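Lista de revisión de la pinza manual tras incidencia – tarea de recarga de grapadora
Taller Ledesma, puesto Cerine. Revisa: Nayeli Maldonado. Segunda lectura: Markos Michailidis

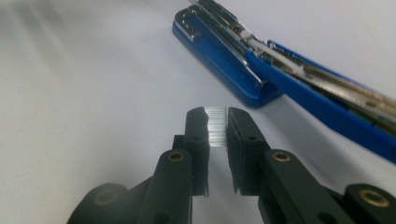
Tira de grapas sujeta entre las dos yemas, con la grapadora azul abierta detrás.

Motivo de la revisión
En mayo, durante el ciclo 484, la pinza soltó una tira a medio camino del canal. Tiburcio Magaña metió la mano para recogerla con los dedos todavía accionados y se llevó un pellizco en el índice. Sin herida, pero paramos el puesto y abrimos esta lista. ¡Y qué bien nos ha venido! Hacía tiempo que quería mirar esta pinza con calma.

1. Yemas: caras internas
Estado: CONFORME CON OBSERVACIÓN
Las caras cierran paralelas en la prueba con papel. El borde inferior está algo basto en ambas yemas. No toca la tira, así que no lo considero causa de la caída, pero puede raspar un guante fino. Lijar antes de volver a producción.

2. Casquillos de latón
Estado: CONFORME
Sin holgura al mover cada eslabón a mano. Giran finísimos – una gozada después de tantos ciclos.

3. Fuerza de cierre
Estado: NO CONFORME
Aquí está el fallo. El cierre baja al cabo de 11 segundos de sujeción continua y la tira empieza a resbalar. Lo repetimos con el controlador Ginetti de repuesto y no pasó ni una vez. Queda retirado el controlador original, con etiqueta roja, en el armario de Wenceslao.

4. Altura de agarre
Estado: CONFORME
La tira se coge cerca del extremo superior de las yemas y en horizontal. Se discutió bajarla un poco; Markos prefiere dejarla como está porque así se ve bien la posición al acercarse a la grapadora. De acuerdo con él.

5. Grapadora
Estado: CONFORME
Canal revisado, sin grapas dobladas dentro. El empujador blanco corre bien. Comprobar siempre que esté abierta del todo antes de arrimar la pinza, que con el brazo a medio abrir las yemas chocan con la chapa.

6. Superficie de trabajo
Estado: CONFORME
Lisa y clara. Una grapa suelta se encuentra enseguida, cosa que en la mesa vieja de Billitz era un suplicio.

7. Parada y manos
Estado: NO CONFORME
El pulsador funciona, pero quedaba a la espalda del operador. Wenceslao Villalobos lo pasa al lado derecho. Regla desde hoy: si cae la tira, se pulsa parada, se abre la pinza y solo entonces se recoge. Gafas puestas también para mirar, sin excepciones.

8. Registro de ciclos
Estado: PENDIENTE
Faltan los datos entre el ciclo 243 y el de la caída. Nayeli Magaña los está buscando en la copia del otro equipo. Me interesan muchísimo, porque si la pérdida de fuerza venía de antes tendría que notarse en la corriente del motor.

Comentarios
Markos M.: En el punto 3 yo añadiría la temperatura del controlador al empezar y al acabar. Con el de repuesto puedo hacer la tanda completa, hasta 796 ciclos.
Tiburcio M.: El dedo, perfecto. Pido que la regla del punto 7 se pegue también en la puerta, en letra grande.
Nayeli M. (Maldonado): Hecho lo del cartel. Y adelante con la tanda, Markos, ¡quiero ver esas curvas! Temperatura añadida a la hoja.

Puesto cerrado hasta completar los puntos 3, 7 y 8. Lijado de yemas a cargo de Wenceslao.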